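Whiteboard (writing surface)

A whiteboard is a smooth, pale, usually glossy panel for writing on with markers that wipe off again. I've looked after the Denwood pages on classroom things since September, and this is my favourite entry by miles!

Most boards have a thin metal edging, often with a little lip along the bottom for pens (mine collects everything but pens). Old strokes can leave a faint ghost behind, especially if you leave them up for weeks, and a soft dry cloth shifts most of it.
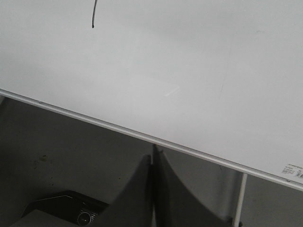
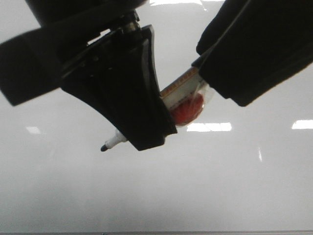
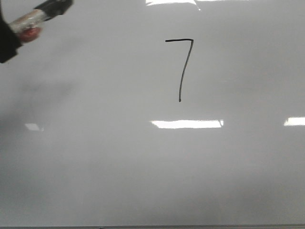
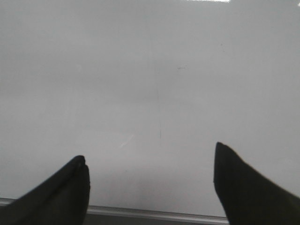 Whiteboard, with a handwritten 7 in the third picture.

Numerals are a good test of a new pen, and people do differ over the seven – Pacita Manalo, who taught me, always put a bar through hers, and I never have. Try a long downstroke and you'll soon see where the ink runs thin. Put the cap back on straight after, and store pens flat if you can.

See also: Blackboard; Flip chart; Marker pen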